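Brastine tile works open day, Bekilley
Posted in: Days out, Making things

Quick write-up before I forget it all. Typed mostly on the train home, will tidy up later (won't).

Got to Bekilley just after ten. Station is at the bottom of the hill, works is at the top, of course. No bus until half past so walked. Signs start at the post office and then stop again at the one junction where you want one. Go left.

They open the works up in November every year and it's free but you have to book for the kiln tour. I'd booked. The couple in front of me hadn't and were put on a list and I saw them in the second group later, so it's worth turning up anyway.

Queue, sticker, hi-vis, safety glasses over my own glasses. Steamed up straight away.

Tour was led by Crisanto Saludo, who runs the kilns. Quiet voice, big shed, so stand at the front. Started in the clay store. Heaps of it, grey and a redder one, comes in by lorry and sits there until they want it. Smells like a cellar. Then the mixing, then the press, which thumps so hard you feel it in your teeth. A small girl in our group got to press one and scratch her name in the back. I was quite jealous.

Drying room next. Warm, lovely, long racks. 62 racks in there if you fill it, Crisanto said, and they never do because the ones by the door crack. He picked up one of the cracked ones and let us pass it round. Snapped like a biscuit when somebody leant on it. Dried tile isn't tile yet, he said, it's mud with ideas.

Kilns: two of them. The big one wasn't lit for obvious reasons, so we could put our heads in. Soot, old drips of glaze on the floor like candle wax. The little one was going and we were kept well back. Someone asked about the gas bill and he just laughed and walked on.

Glazing was my favourite bit and I could of stayed all day. Long bench, buckets, three women dipping at a speed I can't describe. The glaze goes on looking like nothing, dull pinkish milk most of them, and the colour only comes in the firing. The one marked cobalt was the colour of a plaster. Asked how they keep the buckets straight. Lids with the name on, and you put the right lid back or you buy the cakes.

Then upstairs for the colour talk by Denise Heywood. This was the bit I'd really come for, as we've got a kitchen floor to do and have argued about it since spring. Her line is that people choose one tile, love it, order three square metres of it and then hate the room. Choose four that sit near each other and mix them up. Keep one properly strong and let the others go soft round it. Reds leaning towards blue, pinks leaning towards orange, that sort of thing. And no borders, she can't stand a border.

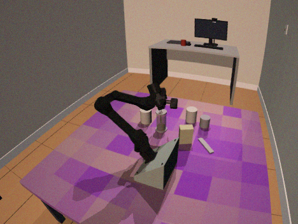 Violet, mauve, dusty pink, pale salmon. Computer mock-up, table top in squares.

I'd have said no to all that purple a year ago. Now not so sure. She had loose tiles out in the Antwi range, which is their softer one, and had us shuffle them about on the floor and then stand on a chair and look down. Chair makes a massive difference. Do it at home. What looked spotty from close up settled down, and the arrangement I'd been pleased with turned out to have a great big L of dark ones in the corner.

Notes from her Q&A, as scribbled:
Lay them dry first. All of them.
Open every box and mix before you start, batches differ.
Pale grout with soft colours. Dark grout makes a grid and you'll see the grid for ever.
Buy spares, put them in the loft, write on the box what room.
Satin for floors. Gloss if you like mopping.

Lunch in the Priria, the cafe in the old packing room. Cheese and onion pie, decent, mug of tea. Queue too long, one till. Tables tiled with seconds, very nice, wobbly.

Seconds sale in the yard. 3000 tiles they'd put out, and by the time I got down from the talk the blues were gone and so were all the small hexagons. If you're after seconds do the yard FIRST. I got 8 for a pound a piece, mostly greens, one with a thumb print in the glaze that I like more than the others. Heavy. Bring a rucksack, the paper bags they give you don't make it as far as the post office. Mine didnt.

Gripes: loos a long way from anything, and the history room was locked, no reason given.

Left at three, downhill this time. Floor still undecided. Have sent off for Antwi samples in the mauve and the salmon, will report back when they come.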